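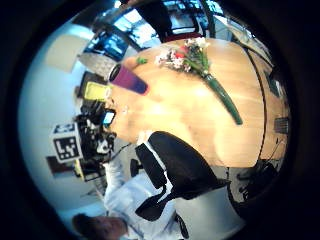 Werkstattbuch Bootshaus Grelska

11. Juli 2022, von Tâm Dương
2 Kommentare · 7 Mal geteilt

Nachbereitung Einsatz vom Samstag, gekentertes Mietboot vor der Westmole. Alle Personen an Land, zwei davon unterkühlt an den Rettungsdienst übergeben. Den Ablauf schreibt die Einsatzleitung, hier nur das Material.

Die Flultine liegt seit heute früh auf dem Trailer. Rumpf außen abgespült und mit der Lampe abgesucht. An Backbord, knapp hinter der Bugklappe, ein Kratzer bis ins Laminat, so lang wie meine Hand. Vermutlich von der Scheuerleiste des Mietboots, als wir längsseits gegangen sind. Kein weiches Material beim Abklopfen. Angeschliffen, mit Aceton gereinigt, noch nicht gespachtelt, der Härter in der Dose war krümelig. Neuer ist bei Grornora bestellt. Bis dahin klebt Reparaturband drüber, damit kann sie notfalls raus, aber bitte nicht über den Kies ziehen.

Bugklappe: Dichtung an der unteren Ecke ausgerissen, vermutlich schon länger. Der Riss ist innen grau und hat Algen angesetzt, das war nicht der Samstag. Ersatzprofil liegt im Schrank, ist aber zu schmal. Habe es trotzdem einmal trocken eingelegt, die Klappe schließt, hat aber an der Ecke Spiel. Wieder rausgenommen.

Lenzpumpe. Die Besatzung hatte gemeldet, dass sie auf der Rückfahrt nur noch stoßweise gefördert hat. Das ist die Talukder, die wir im Oktober eingebaut haben. Auf der Werkbank in der Wanne laufen lassen: zieht sofort an, fördert gleichmäßig, nach einer Weile bricht es ein. Spannung an den Klemmen bleibt dabei stabil, also nicht die Batterie. Ansaugkorb abgenommen, darin Seegras und ein Stück Verpackungsfolie. Gereinigt, wieder in die Wanne, 45 Minuten durchlaufen lassen, kein Abfall mehr. Pumpengehäuse bleibt handwarm. Ich würde sie wieder einbauen und bei der nächsten Übungsfahrt mit Absicht Wasser in die Bilge geben.

Der Schwimmerschalter dazu hakt allerdings. Von Hand angehoben schaltet er, im Wasser kommt er nicht immer ganz hoch. Kabel war so verlegt, dass es den Schwimmer seitlich drückt. Neu verlegt, zwei Schellen versetzt. Danach sieben Mal geflutet und sieben Mal geschaltet. Im Boot noch einmal prüfen, auf der Bank ist das leicht.

Wurfsäcke: neun Stück kontrolliert, alle ausgeschüttelt und die Leinen im Schatten aufgehängt. Bei zweien ist der Mantel der Leine aufgeraut, jeweils auf dem ersten Stück hinter der Schlaufe. Die beiden sind aussortiert und mit rotem Klebeband markiert, nur noch für das Wurftraining an Land. Bitte nicht wieder ins Boot legen, auch wenn der Haken leer aussieht.
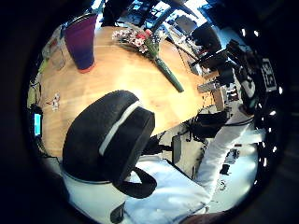

Die übrigen sind nach dem Trocknen lose eingestopft. Ich schreibe das jedes Mal auf und finde trotzdem jedes Mal einen Sack, in dem die Leine sauber aufgeschossen liegt. Sie verheddert sich dann beim Wurf. Am Samstag ist genau das passiert, steht auch im Protokoll der Besatzung, der zweite Wurf musste von Hand nachgeholt werden. Für den Übungsabend vormerken.

Westen: Die drei ausgelösten Automatikwesten sind gespült und aufgepumpt. Sie hängen über Nacht. Wer morgen als Erstes da ist, drückt bitte einmal kräftig auf den Schwimmkörper und trägt ein, ob er noch fest ist. Patronen und Tabletten erst einsetzen, wenn die Westen innen wirklich trocken sind. Bei der Weste mit dem geflickten Schrittgurt hat die Naht gehalten, trotzdem möchte ich den Gurt tauschen. Der Flicken war als Übergang gedacht, der dauert jetzt auch schon die ganze Saison.

Funk: Handgerät vom Bootsführer hatte Wasser unter der Displayscheibe. Akku raus, Gerät offen neben den Entfeuchter gelegt. Am Nachmittag eingeschaltet, Empfang da, Sendetaste kratzt. Nehme ich vorerst aus dem Verkehr. Das Reservegerät ist geladen und steckt in der Halterung am Steuerstand. Mikrofon und Lautstärke mit der Wache gegengesprochen, gut verständlich.

Außenborder: gespült, Impeller hat normalen Kontrollstrahl. Öl kontrolliert, Stand gut, keine Emulsion. Am Propeller eine kleine Kerbe an einem Blatt, mit der Feile entgratet. Quickstop zweimal gezogen, Motor geht jedes Mal aus. Die Spiralleine vom Quickstop ist ausgeleiert und hängt durch bis zur Schaltung. Austauschen, kostet fast nichts. Steht auf der Bestellung.

Rettungsdecken sind aufgebraucht. Im Koffer lag nur noch eine, und die war offen. Aus dem Fahrzeug umgepackt, das Fahrzeug muss jetzt nachbestücken. Beatmungsbeutel unbenutzt, Siegel heil.

Offen:
Laminat spachteln, sobald der Härter da ist
Dichtprofil Bugklappe in der richtigen Breite, Muster abgeschnitten, liegt im Kasten über dem Schraubstock
Schwimmerschalter im Boot prüfen
Schrittgurt Weste
Sendetaste Handgerät, einschicken oder selbst öffnen?
Spiralleine Quickstop

Boot ist eingeschränkt klar gemeldet. Die Leitstelle weiß Bescheid, Zettel hängt am Steuerrad. Bis zum Einbau der Pumpe muss die Handpumpe an Bord bleiben, sie liegt unter der Sitzbank und ist festgezurrt.

Nachtrag am Abend: Pumpe ist drin, Stecker mit Schrumpfschlauch neu gemacht. Handpumpe bleibt trotzdem bis nach der Übungsfahrt im Boot.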